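ok office reset thread, nearly 46 emails deep so naturally im moving furniture instead

Korkor says start with whatever bugs you most. For me thats the cables. always the cables
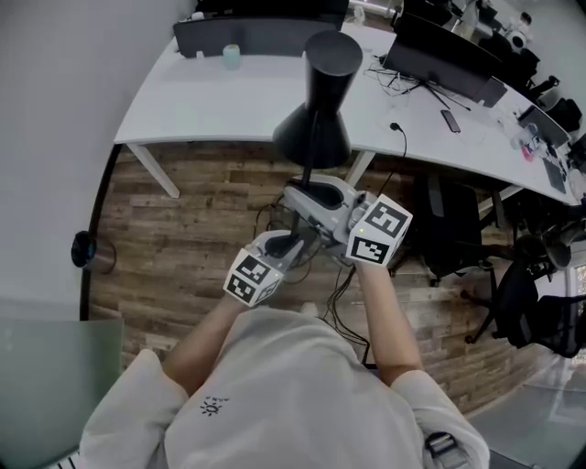 Desk stays where it is, I love the curve too much. But the black tangle by the monitor has to go, and the cord hanging over the front lip too. Ordering clips tonite

Lamp next. Big black shade, skinny stem, want it closer to my chair for reading

2 shelves after that. then emails. maybe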